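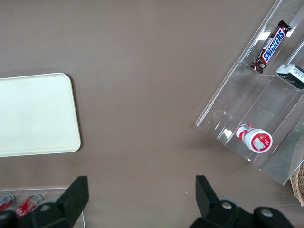
Right, a thread on what I've been up to since July, as several of you have asked and my mum still tells people I "work in computers". 1/

I'm collecting examples for the Grimisik model. One example is one go at a small job, done by a person steering the arms, start to finish. The model gets the camera views and the arm movements and has to work out the rest for itself, poor thing. 2/

Our job list this month is the snack counter. Somebody reads out an order, the arms fetch it, the order goes on the cream tray or in the basket. Easy for you, easy for a six-year-old, horribly fiddly through two grippers! 3/

Tally as of this afternoon: 2417 goes saved, 229 binned. The binned ones are mostly me. I have a habit of stopping halfway to think, and a long pause in the middle teaches the model that staring at a Snickers is part of the job. 4/

(We do keep the wobbly ones, by the way. If I fumble a pick and then put it right, that stays in. If I fumble it and swear and press stop, bin.) 5/

Clear plastic is my enemy. The stands are see-through and full of glare, so from the wrist camera it's hard to tell where a divider ends and the table begins. I've learnt to come in slower on those and to keep the fingers wide until late. The model has picked up the slow bit from me, and it's now slow at everything – thanks, me. 6/

Anastasia Manolakis looks after our labels and she is fierce about wording. "Put the sandwich in the basket" and "pop the sandwich in the basket" both go in, she likes the variety, but "do the sandwich" got sent back to me with a single question mark. 7/

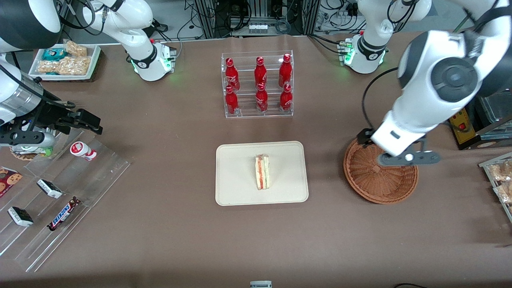

Does every go have to start with the table laid out the same way?
The layout should change between goes, and we swap things about on purpose so the model learns to look for the item instead of heading for a fixed spot. 8/

We've got 16 layouts written up on a sheet, and after those we're allowed to make our own. I enjoy that part far too much. You start having opinions about where a sandwich ought to live. 9/

Bottles are the nicest thing to practise on if you're new. Straight up out of the rack, straight across, down. Bags of crisps and the like are the worst – they crumple differently every time, and the grip that was fine five minutes ago is suddenly no good at all. I did a whole morning of bags and went home and dreamt about them. 10/

Somebody asked about the software. We record with Prutosus, and it's decent apart from the save button sitting right next to the delete button. I've written to them about that. Twice! 11/

The first batch went off to the Lulberg lot for training and we should have it back on the arms soon. They test it on layouts it hasn't met, and I'm told I can watch as long as I don't shout advice. 12/

Tomorrow is two-handed goes, one arm holding the basket steady and the other filling it. Starting at 9, bringing my own biscuits. 13/13

16 comments
6 shares

Print this thread
E-mail this thread

Recent posts
My first week steering the arms (and my poor shoulders)
What Sombatkul got right about labelling
Gloves, cups, spoons: last month's job list
Which chair is best for long recording days?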